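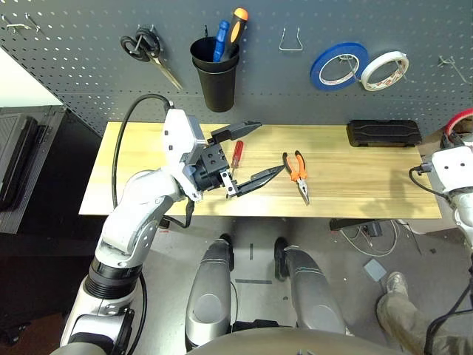
Teltora Bench Oil

Home / Workshop / Finishes and oils / Teltora Bench Oil

A plain wiping oil for wooden bench tops, made by Dremar. It goes on with a rag and comes off with another rag, and what it leaves behind is a surface you can put a mug of tea on without wincing. It will not make your bench look like a piano. If you wanted a piano, the department is elsewhere and considerably dearer.

In stock in both sizes
Small tin (enough for one good bench)
Large tin (enough for one good bench and all the things you'll decide need oiling once you've started)
Add to basket

What it is

Teltora is a thin, slow, low-gloss oil. Dremar have been making it to the same recipe for as long as we've stocked it, apart from a short period when the label changed colour and half our regular customers wrote in to say it no longer worked as well. It was the same oil. The old label is back now and we are told the performance has recovered.

It soaks in where a varnish would sit on top, so there's no skin to chip when you drop something heavy. You'll dent the wood, of course. Wood dents. But a dent in an oiled top can be sanded and wiped over in the time it takes to feel sorry for yourself, and a dent in a varnished one flakes at the edges and collects muck for years.

The smell is somewhere between a cricket pavilion and a health food shop. It fades after a few days. Some people miss it.

Will it suit my bench?

Bare or previously oiled wood, yes. Beech, ash, birch, oak, maple and pine all take it happily, pine a little greedily, so buy the larger tin if you've got a softwood top and don't plan on rationing.

Varnished or painted wood, no. It will lie there looking at you. Strip it first, or leave well alone.

Pale timbers will warm up a shade and go slightly more yellow, and anyone who has just spent good money on something fashionably blonde should try it on the underside before committing. To preview the colour, wipe the wood with a damp cloth: that's close to how it will look when the first coat has dried. If you hate the damp patch you'll hate the oil, and you've saved the price of a tin.

It's meant for workbenches, potting benches, sewing tables and the sort of desk that gets glue on it. We don't sell it for chopping boards or anything else that food goes on directly. Dremar do a different product for those and we keep meaning to stock it.

How to put it on

Clear the bench. We realise this is the hard part. Most tops haven't been fully clear since the day they were carried in, and there is a strong temptation to oil round the vice, the jam jars and the thing you've been mending since December. Resist. You will see the outline of every jar until the next time you do it, and you will know.

Sand with the grain. Medium paper to get the ring marks out, then fine to take the fuzz off. Vacuum, then wipe, then find the dust you missed with your elbow.

Stir the tin. Don't shake it, as you'll put bubbles in it, and the lid on the large size is not as loyal as it might be.

Pour a puddle the size of a saucer in the middle and push it outwards with a lint-free cloth, working along the boards and not across them. Do the end grain as well.
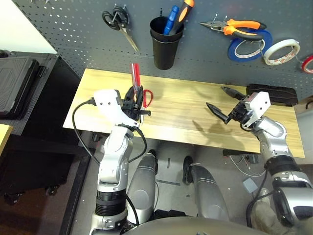

End grain drinks like a camel and will want going back to a couple of times before it stops looking thirsty. The front edge gets forgotten nearly as often, and it's the bit your belt buckle rubs against all day, so give it a proper helping while you're down there.

Leave the oil for 35 minutes. Set a timer, because everybody thinks they'll remember. Then wipe off every bit that hasn't soaked in, with a clean dry cloth and more enthusiasm than seems necessary. The single most common complaint we get about this oil is that it stays sticky, and the single most common cause is that it was left on thick by someone who thought more would be better. It's a reasonable thing to think. It works with gravy.

Leave it nine hours before the second coat, which in practice means overnight. Same again, only thinner. Two coats will do for most benches. A third is allowed if you're enjoying yourself.

The top can take light use the next morning. It's properly hard after seven days, and until then keep wet things, hot things and newspaper off it. Newspaper especially. We once sold a bench from the shop floor with most of a crossword printed on it in reverse, and had to knock a bit off the price.

About the rags

This part isn't a joke. Cloths soaked in drying oil can heat up on their own as they dry, and a scrunched-up handful in a bin can catch fire hours after you've gone in for your tea. Lay them out flat, singly, outdoors, on something that won't burn, until they've gone stiff. Or put them in a metal container full of water with a lid on. Don't ball them up, don't put them in the kitchen bin and don't leave them on the bench with the intention of dealing with them tomorrow.

Open a window while you work, and keep the tin away from children, pets and anyone who might mistake it for syrup. The full safety sheet is in the downloads tab.

Coverage

The small tin does 7 square metres with one coat on hardwood. The large does 16. Dremar's own leaflet words this more cautiously, but we did our packing bench with it and those are the numbers we got, on beech, in a cold shed, with a cloth that was probably soaking up more than its share.

Rough or very dry wood will drink more. So will chipboard, should you be thinking of it. Please don't be thinking of it.

Looking after it afterwards

Once a year, a light sand and one thin coat. If you do messy work, make it twice. You can tell it's due when a drop of water stops beading and begins to sulk into the surface.

For the months in between, a rub of Acheampong paste wax will help glue drips pop off with a scraper. Wax goes on after the oil, never before it, and it has to be cleaned off with white spirit before you oil again. If that sounds like a nuisance, skip the wax. Plenty of people do, and their glue comes off too, just with more swearing.

Black rings are iron marks, from tins or tools left standing in a spot of water. Oil won't remove them and will seal them in for posterity. Lift them with a wood bleach first, following whatever it says on the packet, and let the top dry right out before you go near it with Teltora.

What else you'll need

Prakley cotton cloths, bag. Lint-free, properly washed, and a good deal better than your old T-shirt, which has a printed bit on the front that will smear.

Prakley cork sanding block. A lump of cork. We can't think how to improve the description.

Acheampong paste wax, clear. See above. The brown one is very nice and will make a pale bench look like a pub.

Delivery and returns

The oil goes by road courier only, so we can't send it by air or to addresses that involve a small aeroplane. Orders placed before midday normally leave the same afternoon. Unopened tins can come back to us for a refund. Opened tins can't, even if you only had a sniff.

If a tin turns up dented but not leaking, the oil inside is fine. If it turns up leaking, send us a picture and we'll replace it, and do please lay out the packaging flat as you would the rags.

Reviews
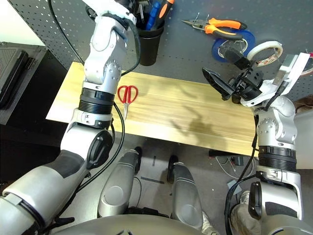
Verified buyer, small tin: I'd always used leftover floor varnish on my bench and was quite smug about it until it started coming up in flakes. Took a weekend to scrape off. Two coats of this and it feels like wood again. Took a star off for the lid, which had glued itself shut by the time I wanted the second coat.

Our reply: Wipe the rim before you put the lid back on. We should print that on the tin, and have suggested it to Dremar, who said it was already on the tin. It is, underneath.

Verified buyer, large tin: Good oil, comes up lovely on beech. I have now also done the shed door, two stools, a broom handle and the gate. Is there a bigger size?

Our reply: There isn't, and we think that may be for the best.

Verified buyer, small tin: Sticky after a week. Left it on overnight to really soak in as the pine was dry. Is there any way back?

Our reply: Yes. Wipe a little fresh oil over the sticky parts, give it a few minutes to soften them, then rub it all off hard with a clean cloth. If it's gone too far for that, use white spirit and a grey abrasive pad, leave it to dry, and start again with a timer.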